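ハルハム便り　暮らしの欄
机まわりの小袋と箱の片づけ

2019年1月4日（金）

年末の大掃除で台所と玄関を済ませ、机だけが残ったという声を何人かの会員から聞きました。今回は机まわりの細かいもの、なかでも個包装の小袋と、それを入れておく箱の扱いについてまとめます。棚や引き出しの話は前の号に載せたので省きます。

机の上がいつのまにか埋まる家では、大きなものより小さなものが原因になっていることが多いようです。飴やお茶、ウェットティッシュ、試供品、文具のおまけなど、一つずつは手のひらに収まる大きさです。もらったときに置き、次に使うときまで置き、そのまま季節が変わります。会員のアフシン・ニクザドさんの家では、食卓兼用の机から出てきた小袋を全部並べたら29個ありました。半分近くは同じ種類のもので、別々の日に別々の場所に置かれていたそうです。

最初にするのは、机の上を一度に全部片づけようとしないことです。机の片側に箱を一つ置き、反対側から順に手をつけます。箱は引き出しより先に決めます。引き出しに入れてしまうと、中身を確かめるのが次の大掃除になりかねません。ふたのない口の広い箱なら、座ったままのぞけます。

箱は新しく買わなくてもかまいません。届いた荷物の段ボールで足ります。ただ、無地の茶色の箱はほかの空き箱と一緒に資源回収に出されやすく、うちでも一度、充電用の部品が入ったまま玄関に積まれていました。外側に色のついた箱を選ぶと取り違えが減ります。黄色の箱は机の上でも床の上でも目に入りやすく、子どもに「黄色い箱に入れて」と言えばそれで通じます。内側は段ボールの地のままで問題ありません。

大きさは、両手で抱えて机に上げられる程度までにします。深すぎる箱だと、下のほうのものが忘れられます。底の見えない箱になったら、中に低い容器を一つ入れて、細かいものだけをそこに集めます。容器は半透明のものが使いやすく、食品保存用の古くなったもので十分です。

次に下に敷くもの。作業をする机には、柄のはっきりしたマットを一枚敷いておくと、小袋を見落としません。白い天板に透明の包装を置くと、光の具合ではまったく見えなくなります。学習机用の格子柄のマットが余っている家は、それを使ってください。学年が上がって使わなくなったもの、旅行先や海外の親戚からもらったものが、押し入れに丸めて入っていることがあります。巻き癖は、裏返して一晩置き、四隅に本を載せておけばだいたい取れます。

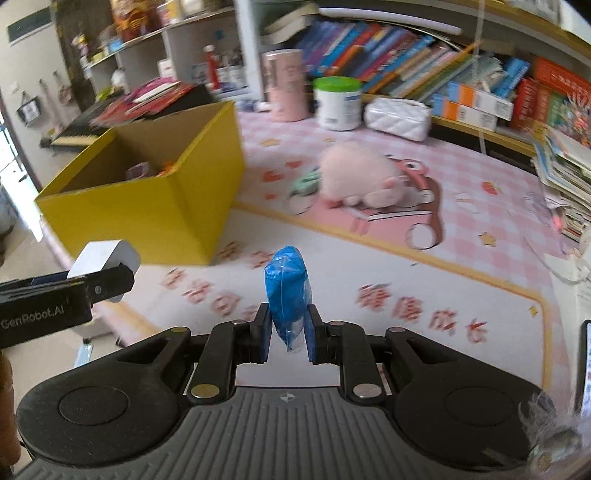 小袋は立てて入れます。寝かせて重ねると、上の一つを取るたびに山が崩れ、種類が混ざります。立てておけば上の端だけを見て選べます。自立しない袋は、厚紙で箱の中を仕切って支えます。仕切りは箱の内寸より少し短く切り、のりは使わずに差し込むだけにしておくと、中身が変わったときに動かせます。

つかむ場所にも少し気をつけます。袋の真ん中を強く押さえると、粉ものは中で偏り、菓子は割れます。端の余っているフィルムをつまむか、両側から軽くはさんで持ち上げます。角がとがった包装はほかの袋に傷をつけることがあるので、とがったほうを下にして、仕切りのそばにまとめておきます。

包装の色で分ける方法も試しました。青、赤、透明というように分けておくと、片づけるのは速くなります。ところが探すときには役に立ちませんでした。青い袋の中身がお茶だったか入浴剤だったか、入れた本人しか覚えていないためです。いまは、食べるもの、体に使うもの、道具の3つに分けています。迷うものは道具のところに入れて、次に見たときに決めます。

食べるものについては期限を見ます。個包装には日付が刷られていないことがよくあります。外袋を捨てる前に、外袋の日付を付箋に書き写し、束ねた小袋の一番手前に貼っておきます。すでに日付がわからなくなっているものは、もったいないようですが処分します。ニクザドさんの家で最後に残ったのは29個のうち8個で、あとは食べたり使ったり、処分したりしたとのことです。

破れた包装や丸まったフィルムは、箱の中に戻しがちです。中身の入った袋と一緒になると、触ってみるまで区別がつきません。作業中は机の隅に紙袋を一つ開いておき、空の包装はその場で入れてください。透明のフィルムは静電気で手や袖につきます。冬はとくにそうで、乾いた布で一度マットを拭いてから始めると少しましになります。

子どもと一緒にする場合は、時間を短く区切ったほうが続きます。小さい子には、種類を分けるところより、分け終わったものを箱に立てる役が向いているようです。低学年の子のいる家からは、マットのます目を使って、一ますに一つずつ並べてから箱に入れるようにしたら、途中で投げ出さなくなったという報告がありました。小さな部品や乾燥剤が混じっていることがあるので、最初に大人が一度目を通してください。

箱の置き場所は、机の左右どちらでも、利き手と反対の側にします。右手で取って左の箱に入れる、という動きです。手前に置くと腕が当たり、奥に置くと中が見えません。片づけが終わったあとは棚の下段でかまいませんが、口を上に開けたままにしておき、上にものを載せないようにします。載せた時点で、開けない箱になります。

見直しは年に数回で足ります。次は3月、年度の替わり目の前が目安です。学校関係の配布物や試供品が増える時期で、その前に箱の底が見えるところまで減らしておくと、4月に入っても机の上に流れ出しません。

不用になった未使用の文具や小物は、集会室横のドリスロウ交換棚に出せます。受け付けるのは未開封のもので、食品は対象外です。袋に入れて、中身を書いた紙を外から見えるように貼ってください。箱ごと置いていかれると棚に入りきらないので、箱は持ち帰りをお願いします。

厚紙の仕切りがほしい方には、型紙の写しを用意しています。集会室の窓口で声をかけてください。小さめの箱用と、みかん箱くらいの大きさ用の二種類で、どちらも無料です。自分の家の箱に合わない場合は、内側の縦と横を測ってきてもらえれば、その場で線を引き直します。

次号の暮らしの欄では、電源コードと延長コードの束ね方を扱います。使っている留め具や失敗した方法があれば、窓口の投書箱に入れてください。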